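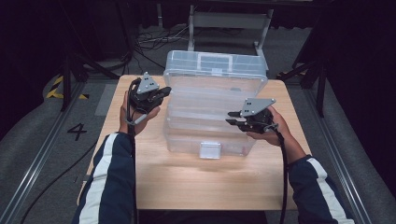
La caja transparente, en la mesa de madera clara.

Foro Masa y Horno > Panes de masa madre > Centeno 100 %: por fin me sale sin ladrillo

Destedier
13/11/2021
¡Buenas a todos! Llevo desde agosto peleándome con el pan de centeno integral y hoy he sacado uno que me tiene dando saltos por la cocina. Miga húmeda, corteza fina, ese olor a malta que se te queda en la ropa... una maravilla. Cuento lo que hice, por si le sirve a alguien:

Masa madre de centeno refrescada la noche anterior, harina de centeno integral molida a la piedra, agua templada y 21 gramos de sal. La masa total me quedó en 692 gramos antes de añadir las semillas (girasol y lino, remojadas y bien escurridas). Sin amasar nada, solo mezclar con una espátula hasta que no quede harina seca, y al molde con las manos mojadas.

La fermentación la hago metiendo el molde dentro de una caja de plástico con tapa, con un vaso de agua caliente al lado. Parece una tontería y me ha cambiado la vida - la superficie no se seca y las grietas salen finitas y repartidas.

Cloven
¡Enhorabuena! El centeno engancha, ya verás. Una pregunta: ¿cuánto esperaste para cortarlo? A mí me queda pegajoso si lo abro el mismo día, por muy bueno que pinte.

Destedier
Esperé la noche entera, envuelto en un paño de lino. Sufriendo, eso sí, que mi hijo preguntaba cada cinco minutos.

Miettinen
Una noche es poco. En casa de mi abuela el centeno no se tocaba hasta el segundo día y estaba mejor al cuarto. Y perdona que sea pesado, pero 21 gramos de sal para esa cantidad de masa es una barbaridad. ¿Seguro que no son 12?

Destedier
Jajaja, ¡tienes toda la razón! Acabo de mirar la libreta y son 12, bailé los números. Menos mal, porque si alguien lo copia tal cual me manda el pan a la cara. Ya no me deja editar el primer mensaje, así que queda corregido por aquí.

Divwood
Yo no estoy de acuerdo con lo del vaso de agua caliente. El centeno fermenta rapidísimo y con ese calor extra se te pasa en un descuido: se hunde el centro y aparece esa línea densa abajo. Prefiero temperatura de la cocina y paciencia. El molde, tapado con un gorro de ducha y listo.

Cloven
Depende de la cocina, Divwood. La mía en invierno es una nevera y sin algo de calor no sube ni rezando.

Destedier
Pues igual que la mía. De todas formas voy a probar las dos maneras con la misma masa y os cuento. Tengo también pendiente subir la hidratación, que me da un poco de miedo, pero con lo contento que estoy me atrevo con todo.
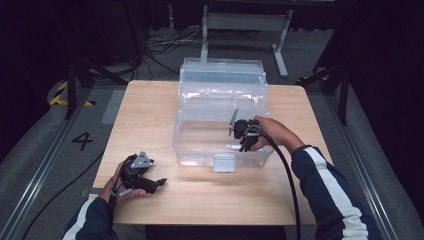

Rianne Segers: yo subiría el agua poco a poco, una cucharada por hornada, y apuntando siempre la harina que usas. Cambié de molino el año pasado y la misma receta me salió como unas gachas. Con centeno recién molido hay que volver a empezar casi de cero, y es divertidísimo.

Miettinen
De acuerdo con Rianne en lo del agua. En lo de la caja sigo con Divwood, el calor se controla mejor con la temperatura del agua de la masa.

Destedier
¡Tomo nota de todo! ¿Y a qué temperatura ponéis el agua?

Miettinen
A 41 grados en invierno, con la harina fría de la despensa. En verano, del grifo y sin pensar.

Divwood
Yo bastante menos, pero es que mi cocina da al sur. Sube foto de la miga cuando cortes el siguiente, que esa línea de abajo se ve enseguida.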